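Budgeting for hand-held grippers: how many spare fingers, and what else am I forgetting?
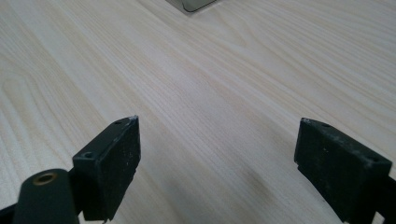 Both fingers over the bench top, screw holes showing along the top edges.

Posted by Meron Moges

I'm putting together an equipment request for a small manipulation project and would like a sanity check before it goes to our finance person. We're a teaching lab with one arm on a bench and no technician of our own.

The plan is to buy two hand-held grippers so that people can record demonstrations by hand, then train on those and run the result on the arm. The target is 1,000 usable demonstrations by December. Tasks are tabletop only: picking up small household items, putting them in trays, opening and closing lids. Nothing heavy and nothing with liquids.

The finger pads are black blocks held on with small screws, and the edges on the pair I've been using are scuffed and pale at the tips. One has a chipped edge along the inner face. I don't know at what point that matters. The supplier I've been talking to, Tekus, sells replacement finger pairs at $149 and wants us to commit to a quantity up front if we'd like them shipped with the main order. Otherwise each order attracts its own freight charge, and we're a long way from their warehouse.

What I have in the draft so far:

Two hand-held grippers
Two replacement finger pairs
One camera per gripper, plus mounts
Memory cards
A spare set of screws
One matching gripper for the arm

What I'd like to know:

How many finger pairs do people go through on a project this size?
Is it worth printing our own instead? We have access to a shared printer at the Weldu building, but it's booked out a lot.
Does the bench top matter? Ours has a pale wood surface with a fairly strong grain. Somebody in the group wants to buy a plain grey mat and I can't tell if that's a real need or a nice-to-have.
Have I left out anything obvious?

The form closes at 5 pm at the end of the month and we only get one go at it each year.

Natanael Bastos

We ran something close to this at Gernside last year, with three grippers and a slightly bigger target. I'll take your points in order.

Finger pairs. Two spare pairs is too few if you can only order once a year. Scuffing on the tip is cosmetic as far as I'm concerned and we ignored it. Chipping on an inner face is different, because that's where the grip happens. If the chip is near the part of the pad that touches the object, thin items will start to sit crooked. Test it by picking up a business card ten times and seeing whether it comes up square. If it does, keep using the pair. We replaced fingers when they failed that test and at no other time, and we used up two pairs per gripper over the project. On that basis I'd put four in your request. At $149 each that's $596 before tax and freight, against $298 for what you have now. It isn't a small jump for a teaching lab, but a second freight charge plus two weeks of waiting would hurt more.

Ask Tekus whether they sell the pads separately from the rest of the finger. Ours came as one assembly and we threw away a lot of perfectly good bracket.

Printing your own. Possible, but put the arm's fingers and the hand-held fingers on the same footing. If you collect with printed fingers, fit the same print to the arm. We mixed them at one stage and had to work out afterwards which recordings were made with which. Write the finger type in the log from the first session.

Also check the threaded inserts before you commit to printing. If the brass ones in your gripper bodies work loose you'll want an insert tip for a soldering iron, and a bag of inserts in the right size. Both are cheap. Neither was in our budget and I bought them myself.

The mat. Nice-to-have. We recorded on three different benches on purpose. If your arm is always going to work on that one bench, record there and spend the money on fingers. If it will be shown anywhere else, get a couple of surfaces in different colours and swap them.

Missing items. Batteries or power banks, a card reader that isn't somebody's personal one, a drive big enough for two full copies of everything, and a torque screwdriver. Over-tightening is how we cracked our first finger. And put in a line for labour. You'll need someone to go through the recordings and bin the bad ones. We discarded one in every four in the first month and fewer after that. If you want 1,000 usable, plan your sessions on recording a good deal more.

Zewditu Tamiru

just buy the mat, they're cheap

Morag Crichton

I do purchasing for a college, not robotics, so I can only speak to the form.

Put the fingers on a separate line called consumables. If they sit under equipment they get treated as capital and someone will ask why you need four of a thing you've already got. Consumables usually have a lower approval threshold as well, although that depends on where you are.

Ask the supplier for a written quote that holds the per-pair price for twelve months, with call-off. That means you agree to the quantity now but they ship it in parts when you ask. Some will do it with one freight charge included. If they won't, get a second quote from elsewhere. Vemamham supplied our engineering side with small machined parts and would quote from a sample, so they may be worth an email.

Get the quote dated close to your deadline. Ours are good for 33 days and I've had requests sent back when the quote lapsed before the form was read.

Meron Moges

Thanks, this is very useful. I've moved the fingers to consumables and changed the quantity to four pairs. I've also added the torque screwdriver, the inserts, a card reader and a second drive.

I did the card test this morning with the chipped pair. Eight out of ten came up square. Natanael, would you call that a fail?

Tekus say the pads and fingers only come together. I've asked about call-off and am waiting to hear. The mat is in as an optional line, so it can be struck out without touching the rest.

Natanael Bastos

I'd call it a fail for thin things and fine for everything else. Keep that pair for practice, mark it with tape so it doesn't get mixed in, and start the real recording on a new one.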